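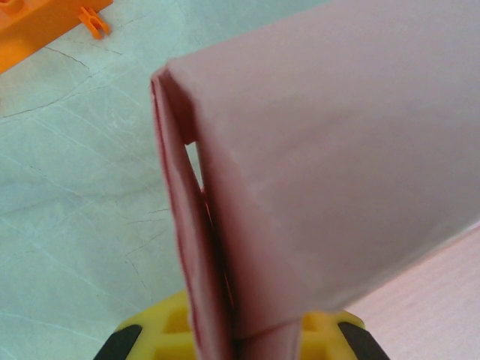 접은 상태의 분홍색 종이. 사진=트레르노라

회사소개 > 뉴스룸 > 보도자료

인쇄하기 | 이메일로 보내기

트레르노라, 소규모 판매자용 종이 포장재 공동구매 '자이비스' 9월 시작

낱장 포장지부터 택배 상자까지 소량 주문 가능… 남은 재고는 판매자끼리 교환

포장재 유통사 트레르노라(Trernora)는 소규모 온라인 판매자를 대상으로 한 종이 포장재 공동구매 서비스 '자이비스(Jivis)'를 9월부터 운영한다고 밝혔다. 개별 판매자가 제조사의 최소 주문량을 채우지 못해 도매가를 적용받기 어려웠던 점을 고려해, 여러 판매자의 주문을 규격별로 모아 한 번에 발주하는 방식이다.

서비스 대상은 수공예품, 문구, 건조식품, 소형 잡화를 판매하는 개인 및 소상공인이다. 사업자등록증이 있으면 업종에 관계없이 신청할 수 있으며, 가입비와 연회비는 없다. 트레르노라는 발주 건마다 정해진 수수료를 받고, 수수료율은 주문 화면에 품목 단가와 나누어 표시한다.

트레르노라는 정식 운영에 앞서 봄부터 시범 운영을 진행했다. 이 기간 300곳이 넘는 판매자가 참여했고, 접수된 주문은 모두 3,438건이다. 이 가운데 2,184건이 택배용 골판지 상자 주문이었으며, 나머지는 속포장지, 띠지, 종이 완충재, 종이테이프 순으로 많았다. 색상을 지정한 상자의 경우 무지 갈색보다 모집 기간이 길었지만, 명절 선물 판매를 앞둔 시기에는 차이가 줄었다.

정식 서비스에서 주문할 수 있는 상자는 일곱 가지 규격이다. 뚜껑과 몸체가 이어진 우편형 상자와 윗면을 테이프로 봉하는 일반형 상자가 모두 포함된다. 규격은 시범 운영 참여자의 실제 주문 내역을 바탕으로 정했고, 주문이 적었던 긴 원통형과 대형 규격은 제외했다. 제외된 규격은 별도 견적으로만 받는다.
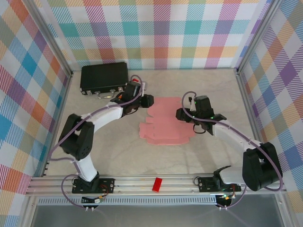
우펜도 음와큐사(Upendo Mwakyusa)는 시범 운영 기간에 가장 도움이 된 것은 단가보다 보관 문제였다고 전했다. 예전에는 상자를 한 번 주문하면 작업실 한쪽 벽이 다 찼고, 장마철에 눅눅해진 것은 버려야 했다는 것이다. 그는 "필요한 만큼 나눠 받으니 작업대를 하나 더 놓을 수 있었다"며 "다만 모집이 언제 마감되는지 더 일찍 알려 주면 좋겠다"고 말했다.

트레르노라는 이 같은 의견을 반영해 마감 알림 시점을 앞당겼다. 판매자는 규격별 모집 현황을 주문 화면에서 확인할 수 있고, 모집이 마감되기 전날 문자로 안내를 받는다. 마감 전까지는 수량 변경과 취소가 자유롭다. 마감 후에는 제조사 발주가 시작되므로 변경이 불가능하며, 인쇄가 들어가는 품목은 시안 확정 시점부터 취소가 제한된다.

제품 보관과 배송은 물류사 냐가(Nyaga)가 맡는다. 냐가는 창고 안에 종이류 전용 구역을 두고 습도를 관리하며, 판매자가 주문한 수량을 여러 차례로 나누어 배송한다. 분할 배송은 발주일로부터 석 달 안에 마쳐야 하고, 기한이 지나면 보관료가 부과된다. 도서·산간 지역은 추가 운임이 발생할 수 있다. 오후 2시 이전에 출고를 요청하면 당일 출고하며, 그 이후 요청은 다음 영업일에 처리한다.

재고 교환 기능도 새로 추가했다. 상호나 로고가 인쇄되지 않은 미사용 상자를 다른 판매자에게 넘길 수 있는 게시판 형태로, 거래 가격은 당사자가 정한다. 트레르노라는 교환 거래에 수수료를 부과하지 않는다. 접힌 자국이 난 상자나 모서리가 눌린 상자도 등록할 수 있으나, 상태를 글로 적고 사진을 함께 올려야 한다.
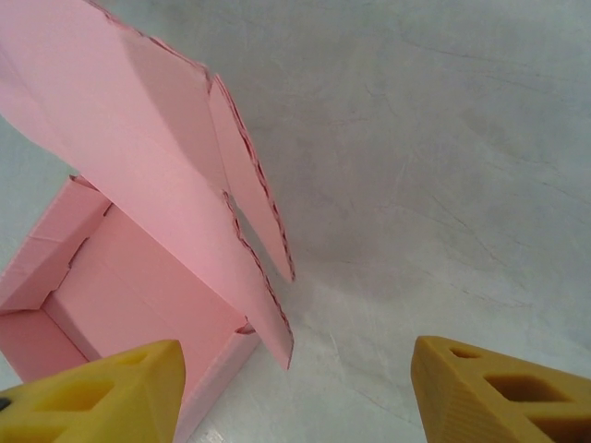 교환이 성사된 상자는 판매자가 직접 보내거나 냐가의 정기 배송 차량에 실어 보낼 수 있다. 정기 배송을 이용하면 묶음 단위로 운임이 계산되며, 보내는 쪽과 받는 쪽 가운데 누가 부담할지는 등록할 때 선택한다. 물품을 받은 뒤 사흘 안에 이의를 제기하지 않으면 거래가 확정된다.

인쇄 주문은 바미빅스(Vamivix)의 시안 편집 도구를 통해 접수한다. 판매자가 규격을 고르면 전개도가 표시되고, 그 위에 로고와 문구를 배치하는 방식이다. 인쇄는 우선 단색만 지원하며, 안쪽 면 인쇄는 일반형 상자에 적용되지 않는다. 직접 만든 파일을 올리는 것도 가능하다. 이 경우 글자는 윤곽선으로 변환해야 하고, 접지선에 걸리는 글자가 있으면 담당자가 확인 연락을 한다.

시범 운영에 참여한 판매자는 기존 계정을 그대로 쓸 수 있다. 저장된 배송지와 주문 내역은 자동으로 이전되며, 결제 수단은 다시 등록해야 한다. 신규 신청은 트레르노라 홈페이지의 자이비스 메뉴에서 받는다. 첫 모집 품목과 규격별 단가표는 같은 메뉴에 게시되어 있다.

문의: 트레르노라 자이비스 운영팀

인쇄하기 | 이메일로 보내기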